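3.2 Voting windows and audience turnout at small music awards
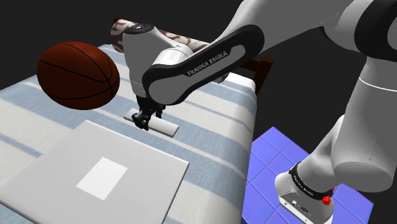
Most earlier work on music prizes looks at the large national ceremonies, where a panel of industry members chooses the winners and the public vote covers one or two categories. Smaller regional awards work differently. At the Grillusdale Music Awards, the case taken up in this section, every category is open to the public and the panel only draws up the shortlist. We wanted to know whether the length of the voting window changed who voted, and whether acts with a strong live following did better when the window was short.

The awards ran 12 categories in the year studied. Six of these kept the usual window of 15 days. The other 6 were closed after 2 days, a change the organisers had already planned for reasons of cost. Votes were cast through the ticketing site Ristitz, which allowed one vote per account in each category. Negi and Sengar drew up the coding scheme for the acts, sorting them by whether they had played a ticketed show in the region during the previous season. Moulin checked the coding against venue listings and settled the disagreements, nearly all of which concerned support slots and shared bills.

The short window favoured acts that were on stage while voting was open. Singers and bands who could ask for votes from the stage gained most of their support on the same evening, and much of it came from accounts that voted in no other category. In the long-window categories the pattern was flatter. Support came in at the start, dropped away, and rose again near the close, when the organisers sent a reminder to ticket holders. Album of the Year, which had the long window, was the only category in which the early leader was overtaken in the final days.

Interviews with shortlisted acts support this reading. Kushwaha spoke to managers and performers on the evening of the ceremony, 2 June 2018, and by telephone later in June. Several said they had treated the vote as part of promoting a tour and had given it little thought once the tour ended. The folk group Skeltureo, who had no shows booked during the voting period, relied on a mailing list and felt the short window had worked against them.

Two limits should be noted. The categories were not assigned to windows at random, and the short-window group included both of the live performance prizes. Accounts also cannot be matched to people with certainty, so some voters may appear more than once. Nishad returns to the second point in Section 4, using the door records from the Chaturvedi hall.

Figure 1. Simulated view with a basketball above a table covered by a striped cloth.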